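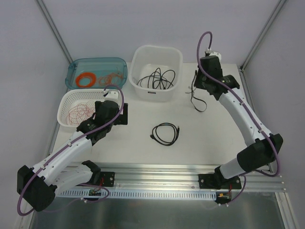
仓储与配送管理 课程讲义

第六讲 小件物料的收纳、编码与盘点

授课对象:物流管理专业二年级
先修内容:第四讲(入库验收)、第五讲(货位规划)

一、本讲目的

小件物料是指单件体积小、单价较低、领用频次较高的物料,常见的有紧固件、线材、端子、密封圈、标签纸及各类包装辅料。此类物料在库存总金额中所占比重有限,在品种数量上却往往居于首位,账实不符的情形也多出于此。本讲说明小件物料的分类方法、容器选用、编码规则、领用手续及盘点程序。学生完成本讲后,应能独立编制一份小件库区的货位表,并能依照规定格式填写盘点差异单。

本讲所用案例取自Trastport公司的备件库。该库为中型库房,小件区设货架16组,在册品种300个,其中280个为常备品种,其余20个为按需采购品种。案例数据经过整理,仅供教学使用。

二、基本概念

品种:以规格、材质、颜色、长度等属性区分的最小管理单位。两种物料只要有一项属性不同,且该项属性影响使用,即应视为不同品种。

货位:物料在库内的固定或临时存放位置。小件库区以固定货位为主,一个货位原则上只存放一个品种。

计量单位:入库、保管、发放三个环节所使用的单位可能不一致。例如线材按卷入库,按米发放;螺钉按盒入库,按只发放。换算关系必须在物料主档中登记,不得由发料人员临时估算。

安全库存:为应对需求波动和到货延误而保留的最低存量。小件物料的安全库存可适当放宽,但不宜以此为由长期积压。

三、分类

小件物料的分类有两条线索,一是价值,二是用途。

按价值分类时,通常沿用ABC分类法。需要注意的是,若将全库物料一并排序,小件几乎全部落入C类,分类结果对小件库区的日常管理没有指导意义。因此应在小件范围内单独排序,重新划定A、B、C三档。Trastport备件库即采用此种做法,其小件A类以进口端子和专用密封件为主,按周核对;B类按月核对;C类随年度盘点一并处理。

按用途分类时,可分为装配类、维修类、包装类和办公类。同一品种可能同时服务于两种用途,此时应以领用量较大的一方为准确定归属,并在主档备注栏中注明另一用途。不得为同一品种设立两个编码。

四、容器的选用

容器选用应考虑物料形态、取用方式、防护要求和盘点方式四个方面。

敞口容器便于直接取放,适合领用频繁、不怕落尘的物料。网状容器通风较好,可从外部大致看到存量,但细小零件容易从网孔漏出,使用前应核对网孔尺寸与物料最小外径。

有盖容器适合怕潮、怕尘的物料,盖面与正面应各贴一枚标签,两枚标签内容须一致。盖子打开后单独放置的,应在容器内侧补贴编码。

分格盒适合规格相近而数量不多的系列物料,例如同一系列的垫圈。格与格之间的隔板高度应不低于物料装满后的高度,以防串格。

柔性线材不宜散放于深容器中。较短的线段可按长度分束,以扎带固定后平放;较长的线材应保留原卷轴,挂放于专用横杆。颜色是线材的重要识别属性,标签上应以文字写明颜色,不得仅以色块表示。

案例库原使用规格不一的旧纸盒,其后统一更换为Wudo系列周转盒,并按盒型重新划分货架层高。更换工作分批进行,每批完成后立即更新货位表,未出现新旧货位并用的情况。

五、编码规则

物料编码由三段组成:大类码两位,属性码四位,流水码三位。大类码由企业统一发布,库房不得自行增设。属性码依次反映材质、颜色、规格和包装形式,各占一位,对应关系见教材附表。流水码按登记先后顺延,已注销的编码不得重新启用。

货位编码由库区、货架、层、列四段组成,各段之间以短横线连接。货位编码与物料编码相互独立,物料移位时仅修改货位表,不改动物料编码。初学者常将货位信息写入物料编码,移位后须重新编码,由此产生大量错误,应当避免。

常见错误示例:
将供应商名称写入物料编码;
以字母O代替数字0;
同一物料因采购批次不同而取得两个编码;
标签脱落后凭记忆补写。

六、领用与退库

1. 领料人持领料单到窗口办理,领料单须写明物料编码、数量、用途及所属工单。

2. 发料人核对编码与实物,按发放单位清点。线材类须逐根理直后核对长度与颜色,弯折严重的单独放置,不与合格品混发。 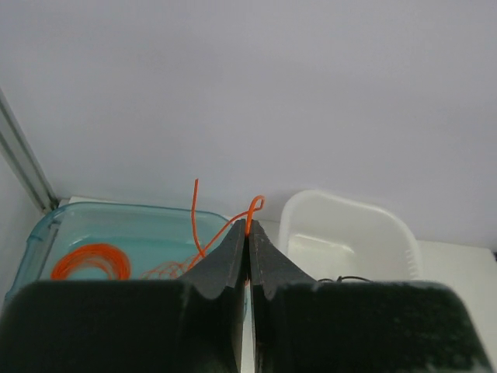
3. 双方在领料单上签字,发料人当日完成系统登记。跨日登记的,应在备注栏说明实际发料日期。

4. 余料退库时,须保持原包装或原标签。标签缺失的余料应先放入待检区,经确认后方可归位。

5. 已裁切的线材退库后,不得并入整卷,应按剩余长度另行登记。

七、盘点程序

小件盘点分为循环盘点与年度盘点。循环盘点按本讲第三节所列频次进行,年度盘点安排在每年8月,盘点期间暂停一切非紧急发料。

盘点应由两人一组进行,一人清点,一人记录,第一遍结束后互换。两遍结果一致的,以该结果为准;不一致的,由第三人复点。数量较大且单重稳定的物料可用称重法,取样不得少于20只,并须先扣除容器重量。称重法不适用于线材及带有涂层的零件。

盘点差异单应载明账面数、实盘数、差异数、差异原因及处理意见。差异原因一栏不得填写“不明”,确实无法查明的,应写明已核查的单据范围。Peixoto盘点软件可自动生成差异单初稿,但原因栏仍须由盘点人员填写。

差异率的计算以品种为单位,即存在差异的品种数除以盘点品种总数。例如案例库年度盘点300个品种,存在差异的有16个,差异率为5.3%。该指标反映管理质量,与差异金额应分别列报,不可相互替代。

八、讨论内容

课堂讨论围绕Trorkine公司与Trastport公司两种不同的小件管理方式展开。前者将小件下放至各班组,由班组自行保管,库房只负责补货;后者由库房集中保管,按单发放。各小组应从账实相符程度、领用等待时间和积压情况三个方面进行比较,并说明各自适用的生产规模。讨论记录由小组长整理,限一页以内。

九、作业

根据教材附表给出的物料清单,编制一份小件库区货位表,列明物料编码、货位编码、容器类型及计量单位换算关系。其中线材类物料须另附存放说明。

作业以纸质形式提交,封面注明班级与学号。未注明换算关系的,按未完成处理。

十、阅读要求

教材第六章全部,重点为容器选用与盘点差异处理两节。第七讲将讨论危险品与温控物料的存放,请提前阅读教材第七章第一节。

物流管理教研室
2022年4月19日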